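Übersicht | Nach Thema | Nach Datum | Vorherige | Nächste | Anmelden

Betreff: Re: Handgreifer-Demos ohne Roboter — wie viel bringt die Anlaufzeit?

Hallo zusammen,

ich antworte mal über die Liste, auch wenn Jovita mich direkt gefragt hatte, denn zwei andere haben mir inzwischen praktisch dasselbe geschrieben.

Jovita Manríquez schrieb:
> Ihr habt im Juni kurz erwähnt, dass ihr bei den Handgreifer-Aufnahmen
> die ersten Sekunden jeder Episode inzwischen anders behandelt als den
> Rest. Könntest du das etwas ausführen? Wir haben bei uns in Holtthorpe
> jetzt eine ganz ordentliche Menge Episoden mit zwei Greifern (Flaschen,
> Dosen, Sprühköpfe) und die Policy macht am Anfang fast immer etwas
> Komisches: Sie steht entweder ewig still oder zuckt sofort los, und
> zwar in die falsche Richtung. Danach läuft es meistens. Schneidet ihr
> den Anfang einfach ab? Und wie geht ihr damit um, dass die Marker am
> Anfang oft gar nicht sauber zu sehen sind?
>
> Noch was: lohnt es sich, beide Hände aufzunehmen, wenn die eine nur
> festhält?

So, der Reihe nach, wobei ich bei der letzten Frage wahrscheinlich am längsten hängen bleibe, weil ich da selbst noch schwanke.

Erst mal zum Stillstehen. Das kennen wir sehr gut! Bei uns hieß das intern eine Weile nur „der Denker“. Die Policy sah den Tisch, sah die Flasche, sah ihre eigenen Greifer und tat: nichts. Manchmal so lange, bis jemand den Lauf abgebrochen hat. Der Grund ist ziemlich banal, wir haben nur lange an der falschen Stelle gesucht (Bildnormalisierung, Latenz, Kassab hatte sogar den halben Treiber neu geschrieben, der Arme). In unseren Demos liegt zwischen dem Start des Timers und der ersten echten Bewegung einfach eine Pause. Man drückt auf Start, guckt kurz auf die Anzeige, sortiert die Hände, holt Luft, und dann geht es los. Für das Modell ist das eine lange Strecke nahezu identischer Bilder mit der Aktion „bleib, wo du bist“, und aus einem einzelnen Bild lässt sich nicht ablesen, ob man noch am Anfang dieser Pause ist oder schon am Ende. Also bleibt es eben stehen.

Der naheliegende Schritt ist Abschneiden, und das haben wir auch zuerst gemacht: Schwelle auf die Greifergeschwindigkeit, alles davor weg. Damit war der Denker verschwunden und wir hatten dafür das Problem, das du als „zuckt sofort los“ beschreibst. Die erste Aktion in jeder beschnittenen Episode ist ja dann schon eine Bewegung mit ordentlich Tempo, und die Richtung hängt davon ab, wo die Flasche steht und welche Hand anfängt. Wenn das Modell sich da nicht sicher ist, mittelt es irgendwas zusammen und fährt mit Schwung ins Leere. Auf dem echten Arm ist das auch unangenehm anzuhören.

Was wir jetzt machen, ist ein Mittelding. Wir schneiden nicht an der Schwelle, wir dünnen die Pause aus. Von den ruhigen Bildern vor der ersten Bewegung behalten wir 7, gleichmäßig über die Pause verteilt, und die Aktionsziele für diese Bilder werden so umgerechnet, dass sie bereits auf den späteren Bewegungsabschnitt zeigen. Das Modell bekommt also ruhige Bilder zu sehen, aber mit dem Ziel „fahr langsam an“. Ich habe erst auch 3 probiert, das ging fast genauso gut, war aber empfindlicher gegen Leute, die am Anfang herumwackeln (ich bin so jemand). Den Code dazu findet ihr im Celer-Zweig unserer Werkzeugsammlung, Ordner „trim“, und bitte nicht über die Variablennamen lachen.

Zum Ergebnis, damit sich jeder selbst ein Bild machen kann: Wir haben auf 1000 Episoden trainiert, alles derselbe Aufgabentyp, also Sprühflasche greifen, versetzen, abstellen. Dreimal dasselbe Netz, dieselben Seeds, nur der Episodenanfang unterschiedlich behandelt. Mit vollem Anfang blieb es am häufigsten hängen, mit hartem Schnitt kam es zu den meisten Fehlgriffen gleich im ersten Anlauf, und die ausgedünnte Variante lag bei beidem klar vorn. Eine hübsche Tabelle verschicke ich bewusst noch nicht, denn die Auswertung der Fehlgriffe ist von Hand gemacht, von mir, teils spät abends, und ich möchte, dass noch jemand anders drüberschaut. Bei den Griffen in der Mitte der Episode sehe ich keinen Unterschied zwischen den drei Varianten. Das passt auch zu deiner Beobachtung, dass es danach meistens läuft.

Zu den Markern. Wir haben das Würfelchen auf beiden Greifern und verfolgen die Lage über die Kopfkamera, zusätzlich zur Inertialmessung im Griff. Am Anfang hängen die Hände oft tief, also nah am unteren Bildrand, und wenn jemand die Ellbogen anlegt, ist der Würfel halb draußen. Bis vor einer Weile haben wir solche Episoden komplett verworfen. Das war schade um die Arbeit, und vor allem hat es die Daten verzerrt: Übrig blieben die Leute mit langen Armen und vorbildlicher Haltung! Unsere Policy hatte dann auch prompt Mühe, wenn der Arm aus einer eingezogenen Stellung starten sollte.

Jetzt verlangen wir nur noch, dass jeder Würfel irgendwann während der Ruhephase einmal sauber erkannt wird, und rechnen von da mit der Inertialmessung rückwärts. Über so kurze Strecken driftet das bei uns kaum. Wichtig ist allerdings, dass die Würfelfläche nach oben zur Kamera zeigt und nicht schräg wegkippt. Wir sagen den Leuten deshalb vor dem Start „Greifer über die Tischkante, Handgelenke flach“, und das hat mehr gebracht als jede Filterei. Cindar (unser Erkennungsskript, der Name stammt nicht von mir) schreibt euch pro Episode raus, ab welchem Bild beide Würfel gültig sind. Schaut euch das Histogramm davon mal an. Wenn ihr da zwei Buckel seht, habt ihr vermutlich zwei Gruppen von Leuten mit verschiedenen Starthaltungen, so war es jedenfalls hier.

Ein Stolperstein noch, der mich fast einen ganzen Nachmittag gekostet hat: Der Timer auf dem kleinen Display und die Zeitstempel der Kamera laufen bei uns nicht auf derselben Uhr. Für Menschen reicht die Anzeige völlig, fürs Schneiden taugt sie nicht. Ich hatte ganz am Anfang nach Displayzeit geschnitten, also stumpf die ersten 2 Sekunden weg, und mich gewundert, warum bei manchen Episoden schon der Griff angefangen hatte. Nehmt die Kamerazeit und sonst nichts.

Und jetzt die beiden Hände. Hm. Jovita, du fragst, ob es sich lohnt, wenn die eine nur festhält. Meine Antwort vor einem halben Jahr wäre gewesen: nein, spart euch den zweiten Greifer, das ist mehr Gewicht, mehr Kabel, mehr Kalibrierung. Inzwischen bin ich eher bei ja, aber mit Bauchschmerzen.

Dafür spricht, dass die „passive“ Hand gar nicht so passiv ist. Bei der Sprühflasche schiebt sie sich bei vielen Leuten ganz von selbst ein Stück vor, bevor die andere zugreift, und wenn man das weglässt, fehlt dem Modell ein ziemlich gutes Signal dafür, dass gleich etwas passiert. Wir haben testweise die Aktionen einer Hand ausmaskiert und sie nur als Beobachtung dringelassen, und schon das half beim Anfahren.

Dagegen spricht, dass die Leute sich nicht einig sind, welche Hand anfängt. Bei einer Flasche, die ziemlich mittig auf dem Tisch steht, ist das fast ein Münzwurf, und dann auch noch abhängig davon, wohin der Sprühkopf zeigt. Genau da sitzen bei uns die restlichen Zuckler. Wir haben überlegt, die Starthand vorzugeben, aber dann sammelt man eben auch nur noch das, was man vorgegeben hat. Mein Vorschlag wäre, es freizustellen und pro Episode mitzuschreiben, welche Hand zuerst den Gegenstand berührt. Das kostet beim Annotieren fast nichts, und man kann hinterher immer noch aufteilen. Falls ihr das schon habt, würde ich mir eure Verteilung wahnsinnig gern ansehen, gerade die für die Dosen, weil die ja keine Vorderseite haben!

Ach ja, und weil das zweimal kam: Nein, wir räumen um den Tisch herum nicht auf. Hintergrund darf da sein, Stühle, Kabel, Flaschen, was halt rumsteht. Wir hatten eine frühe Serie mit sehr leerem Raum und die darauf trainierte Policy war im normalen Büro zu nichts zu gebrauchen. Nur die Tischplatte selbst halten wir frei bis auf das, worum es geht, und die Kopfkamera soll möglichst die ganze Platte sehen. Ob man mit Unordnung auf der Platte noch robuster wird, haben wir nicht getestet, das steht auf der Liste direkt nach „Auswertung gegenprüfen lassen“.

Wenn jemand die ausgedünnten Episoden ausprobieren mag, schreibt mir kurz, dann lege ich einen Teil davon auf den Server. Es sind die aus der Sprühflaschenserie, mit beiden Greiferspuren und den Cindar-Ausgaben. Die Rohdaten sind mir zum Verschicken zu groß, da müsste man sich anders behelfen. Und falls bei euch das Ausdünnen gar nichts bringt, schreibt das bitte auch, am liebsten mit der Länge eurer Pausen dazu. Ich habe den Verdacht, dass der Effekt bei sehr kurzen Pausen verschwindet, aber in unseren Daten sind die kurzen zu selten, um das sauber zu sehen.

Einen typischen Anfang hänge ich unten an, dann seht ihr, was ich mit Ruhephase und Handhaltung meine.

Viele Grüße in die Runde, und Jovita, danke fürs Nachbohren — ich hätte das sonst wieder nicht aufgeschrieben.

Zuletzt aktualisiert: Juni, 16:40 Uhr

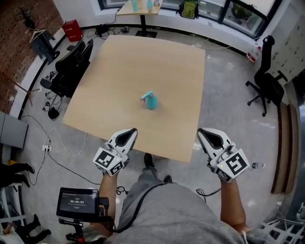

Anhang: Episodenanfang Sprühflasche, Kopfkamera, Timer bei 00:00:02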